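Watching the Mid-Budget Action Picture
Handout for Unit 4: The Revenge Plot and Its Paperwork
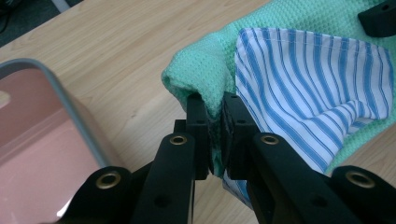 How soon does a revenge film have to give its hero a reason to be angry?
By the end of the first reel, as a rule. If the hero is still cheerful at minute 18, you are watching a comedy, or a film with reshoots.

We'll be using four films made up for this course, so that you can't look up the reviews. Synopses are in the packet. They are Stalov, Clavisent, Nanayakkara and Cuvham. Three of them are named after the hero, and Clavisent is named after the drug company he sets on fire.

1. The grievance

The grievance is whatever happens to the hero that lets him do what the audience bought tickets to see. It is usually a death. The dead person is a partner, a brother, a wife, or (since the genre found out people mind this most) a dog. In Stalov it's a partner with a boat he was planning to name after his daughter. Please note the boat. Any supporting character who mentions a boat, a cabin or a retirement party has been measured for a coffin.

Look at how much time the script spends on the person before removing them. Stalov gives the partner one breakfast and a joke about cholesterol. Nanayakkara gives the brother most of an act, and you feel it later, when the fights are worse and matter more.

2. The neighborhood

Action films of this size love a neighborhood. It's cheaper than a country and everybody in it knows the hero's mother. The tour of the old neighborhood usually goes butcher, bar, church, bar. At each stop the hero asks where the villain is, someone declines to say, and furniture is broken.

It looks like padding and some of it is. It also does three jobs of exposition at once: who is scared, who owes money, and how well the hero fights when he isn't trying very hard. Watch the pool hall sequence in Cuvham with the sound off and see how much of this you still get.

3. The villain

Two kinds. The boss is calm, owns a restaurant and dislikes fuss. The lunatic works for the boss, or used to, and is all fuss. The lunatic gets the better lines and the boss gets the better coat.

A film with only a lunatic tends to run out of plot, as he could be found by anyone following the noise. A film with only a boss runs out of fights. Clavisent has a board of directors, and the last half hour is mostly elevators.

4. Arithmetic

Students like to count bodies. Fine, but count something else as well. In Cuvham, 67 people are hit and 200 windows, bottles and mirrors are broken, so the film is three parts glazing to one part violence. Nanayakkara has 700 cuts in its final fight alone. Ask what the editing is covering up. Often it's the star's knees.

Longer takes are not automatically better. A long take of a man who can't throw a punch is just a longer look at the problem.

5. The police captain

He shouts, he has a desk, he wants the badge on it. His scenes are short and were probably all shot in one afternoon. He is still worth your attention, as he's the only person in the film who says out loud that the hero is committing crimes. In Stalov he says it twice and is then proved wrong by an explosion.

For the next session

Read the Stalov and Cuvham synopses. Write one page on the grievance in either film: who is lost, how long we have known them, and whether the hero mentions them again after the halfway point. (Many heroes don't. Keep track.)

Do not write that the film "subverts expectations." I had eleven of those last time and none of them could tell me what had been expected.

The longer paper is due in November. Topics have to be cleared with me first, and "why the sequel is worse" will be cleared only if you've watched the sequel.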